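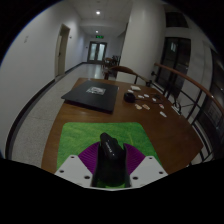

A bright green grass mat on a shiny wooden table. Look behind it for the flat black board and the small pale pieces.

Grass that never grows

Zondumen Explains, for readers aged 7 to 10
Updated 12/05/2019

Grass belongs outdoors. It likes rain and soil and sunshine, and worms wriggling about underneath it. So what is it doing on a table?

It's pretend grass! The grown-up name for it is artificial grass, and some people call it artificial turf. "Artificial" means made by people, and "turf" is an old word for a piece of ground with grass growing on it. Once you start looking, you'll find pretend grass all over the place: on football pitches, in playgrounds, on balconies, outside the greengrocer's under the boxes of apples, and in the bottom of model railways, where it has to be very short indeed or the tiny cows would get lost.

What is it made of?

Most pretend grass is plastic. The plastic starts off as little pellets, a bit like grains of rice. A factory mixes the pellets with colour, melts them until they are gooey and then squeezes the goo through narrow slots. (Think of toothpaste coming out of the tube, only thinner and much, much longer.) When the plastic cools you have long ribbons or threads of green, and these are wound on to big reels.

Now for the clever bit. A machine with a whole row of needles pokes the green threads through a sheet of tough cloth, over and over again, leaving a loop each time. This is called tufting, and it's how lots of carpets are made too! Then the loops are snipped at the top. Snip a loop and you get two ends sticking up, and those are your blades of grass.

If that was all, you could pull the blades straight out again. So the back of the cloth is painted with a sort of glue, which grips the threads as it dries. Turn a piece of pretend grass over and you can usually see the rows of stitches.

Why is it green?

Real grass is green because of something inside it called chlorophyll (say it like this: KLOR-uh-fill). Plants use chlorophyll to catch sunlight and make their food. Pretend grass doesn't eat anything, so it has no chlorophyll at all. It could be any colour you like. You can buy it in pink, or blue, or stripes!

Most people want it to look like a lawn, though, so green wins. Some kinds are one bright green all over, like a crayon. Others have several greens mixed together and even a few brown threads hidden near the bottom, to copy the bits of dead grass in a real garden. It seems funny to make dead grass on purpose, but it does fool your eyes very well.

Long or short?

The length of the blades is called the pile. A doormat has a short, stiff pile that scrapes mud off your boots. A pretend lawn has a longer, softer one. The pitch at Koltalden, where our nearest football club plays, has a pile of 39 millimetres, and tiny bits of rubber are brushed down between the blades to help them stand up and make the ground springier. If you've ever played on a pitch like that, you'll know that the bits go home with you in your socks.

Have a think about which length would be best on a table. If you wanted to stand a toy animal on it, long grass would make it wobble and fall over. Short grass holds it up better.

What's good about it?

Quite a lot! Pretend grass doesn't need watering or mowing. It stays green in winter, and it stays green in the dark, so you can use it indoors where real grass would go yellow and give up. You can cut it into shapes with strong scissors (ask a grown-up to do this, because the backing is hard to get through). It could be a circle or a star, or a rectangle with rounded corners like the mat in our picture.

It's also lovely to touch. Run your hand over some one way and it feels fairly smooth. Run it back the other way and it tickles.

And what's not so good?

Real grass is alive, and being alive is useful. Beetles hide in it. Blackbirds tug worms out from underneath it. Rain soaks down through it, and on a hot day real grass helps to keep the ground cool, while the pretend kind can get hot enough to hurt bare feet. Plastic grass gives a hungry blackbird nothing whatsoever.

It wears out as well. The blades get squashed and some snap off, and little bits of plastic can blow away or wash into drains. Old pretend grass is tricky to recycle because the green part and the backing are stuck together so firmly. That's why some people think it should stay on sports pitches and indoors, and leave gardens to the daisies. What do you think?

Make a tabletop meadow

You will need:
a small piece of pretend grass (a sample from a carpet shop is perfect)
a tray or a table you are allowed to use
card, paper and crayons
pebbles, shells or buttons
toy animals

Put your grass down flat. If the blades are squashed, brush them up with an old toothbrush.

Colour in some flowers on paper, cut them out and tuck the stems down between the blades. They should stay up by themselves. If they flop, make the stems from card.

Put your pebbles and shells at one side to be a rocky beach or a tumbledown wall. Pale ones look great next to bright green.

Add the animals. Get your eyes right down to the level of the table and look through the grass. It's a jungle from there!

Test it yourself

Take a piece of pretend grass outside and lay it next to some real grass. Now be a grass detective. Smell them both. Drip a spoonful of water on each one and watch where it goes. Put your hand on both of them when the sun has been shining for a while, and write down which is warmer. Leave a daisy leaf on each and come back tomorrow.

Words to remember

Artificial: made by people, copying something in nature.
Backing: the tough sheet that holds all the blades together.
Chlorophyll: the green stuff in plants that catches sunlight.
Pile: the blades or threads that stick up, and also how long they are.
Tufting: pushing threads through cloth with needles to make loops.
Turf: grass and the layer of earth it grows in.

More from Zondumen Explains
Why do carpets have underlay?
How does a lawnmower make stripes?
Who lives under a paving slab?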